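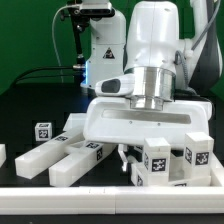
Painting over a bright green wall without using up half the shop

I have a back bedroom to repaint before my mother moves in with us in April, and the previous owners left one long wall in a very strong green. I want it off-white. The other three walls are magnolia and don't worry me. I have put one coat of cheap white emulsion on a patch by the door and it went a kind of pale mint. A second coat made it a paler mint. The tin I would like to use for the finish is Anetus matt in a warm off-white, but it costs £44 and I don't want to use three of them on one wall. Do I need a proper primer, or do I just keep going with the cheap stuff until the green has gone? The green has a slight sheen, if that makes any difference.

Armelle Fleury
Posted Jan 4, 2020
Viewed 2,176 times

fledgling_diy
Just keep going. I did a red wall with trade white, four coats I think, maybe five. Cheap white is fine, it all ends up white.

Conville Decorating
The sheen does matter. It probably means the green is a silk or a kitchen and bathroom paint, and thin emulsion doesn't hold on to that very well. Before anything else, wash the wall with sugar soap, rinse it with clean water and leave it overnight. Then go over it with 120 grit paper on a pole sander. You only want to take the shine off, so don't press hard. Wipe the dust down with a damp cloth.

After that, one coat of a water-based primer that says "high hiding" or "stain block" on the tin. Ask at the paint counter if they can tint it to a light grey. A grey undercoat kills a strong green faster than a white one does, and it costs nothing extra in most shops. It will look grim for a day.

Then two coats of your good paint. Use a medium pile roller and load it properly. Most people who get patchy coverage are trying to stretch the paint too far. One tin should do a bedroom wall if it is the 5 litre size. If it is the 2.5, measure the wall first and check the coverage on the back, allowing for both coats.

Your test patch by the door needs sanding as well, as the edge of it will show through as a ridge in low sun.

Armelle Fleury
Thank you. It is the 2.5 litre. The wall is 4.2 m by 2.4 m so I think that just does it. Does the grey need to go on the magnolia too?

Conville Decorating
No, only the green. Take it right into the corners with a brush, and on to the skirting edge, or you'll have a green line left at the bottom. Just over 10 square metres is fine for that tin with two coats.

magyar_row
One thing to add to the above, check the ceiling line before you start. Ours had been cut in badly and there were green smears on the white ceiling that we only saw once the wall was done. We had to get the steps back out and do the whole ceiling.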